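Towels going stiff and a bit sour, what am I missing?
Laundry & Fabric Care > Towels and bedding

lerkberg_laundry
OK so I moved into a new apartment in March and ever since then my towels have been coming out like cardboard. I had the same towels at my old place and they were fine there! Fluffy, even. Now I dry my face and it feels like a doormat, and by the second day there's this sour smell that only shows up once they get damp again.

The washer is a front loader that came with the place (a Stolero, no idea how old). I use the amount of liquid detergent it says on the cap, plus a good glug of fabric softener, warm water, and then they go on a rack in the bathroom because the dryer here eats quarters. I've tried a longer cycle and I've tried a second rinse. No difference that I can tell.

Do I need new towels? A bath sheet like the one I want is $27 and I need 4 of them, so I'd love to rescue what I have if I can. My sister says vinegar, my neighbor says never vinegar, and I'm tired of hearing about vinegar.

Leen Boutros
Don't buy anything yet! I went through exactly this when I moved to Standgate, and it was mostly buildup. Fabric softener is the big one. It leaves a coating on the loops, so the towel feels slick for a while and then it quits soaking anything up, and the coating hangs on to whatever else is in there. Stop using it on towels completely. Keep it for your sweaters if you love the smell.

Second, you're probably using way too much detergent. The lines on those caps are generous and front loaders don't use much water. I use a couple of tablespoons for a full load. If you run a load of clean towels with no soap at all and peek through the door halfway and there are suds, well, there's your answer.

What I did to reset mine: one hot wash with nothing in it except half a cup of washing soda, then a second hot wash with nothing at all. (Check the care tag first, mine were plain cotton.) They weren't perfect after that but they were towels again. I had to do the oldest ones twice.

Then there's the drying. A rack in a bathroom is hard going, especially if there's no window. If you can stand it, put them in the bedroom near an open window, and before you hang each one grab a short end and snap it hard. Six or seven good snaps. It lifts the loops and you'll feel the difference, I promise. I do the same again when they're dry and then leave them lying on the bed until I get around to folding.
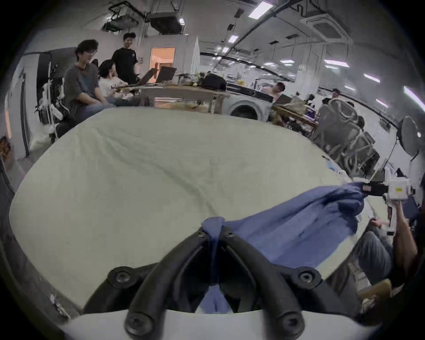
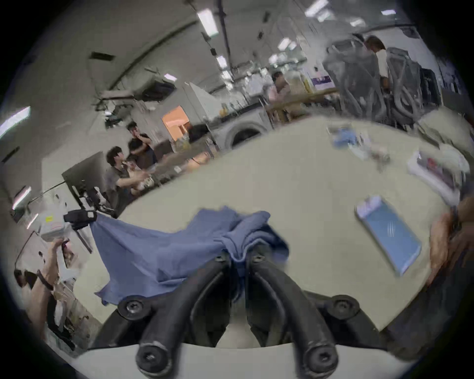
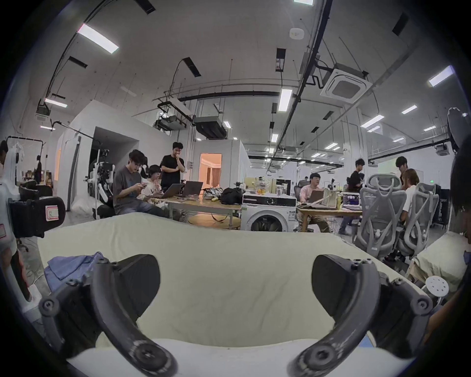 Blue cloth, cream cover.

Oh, and clean the washer itself. Pull back the rubber seal on the door and wipe inside the fold, because mine was disgusting in there, and run the drum empty on the hottest setting. Leave the door open between loads. I'd bet at least half of your sour smell is coming from that seal and has nothing to do with the towels.

As for your sister and your neighbor, I've used vinegar and I've skipped it and I couldn't tell you which towels were which. My old landlady swore by it.

Aoun
check your water. if the new place has hard water they'll go stiff whatever you do

dryer balls help too

mags_in_standgate
I agree with most of what Leen said, but I'd add that some towels are just done. If you can see daylight through the middle when you hold them up, no soak is going to bring that back. I cut mine up for the car and the dog.

If you can spare the quarters, you don't have to pay for a full dry. I let mine hang until they're barely damp and then give them ten minutes in the machine on low. It gets you most of the fluff. I do a batch every Wednesday evening when the laundry room is quiet, and it's a lot cheaper than drying them from soaking wet.

Also, how full are you packing that drum? Towels need room to tumble. I used to cram mine in up to the door and wonder why the ones in the middle came out with soap still in them.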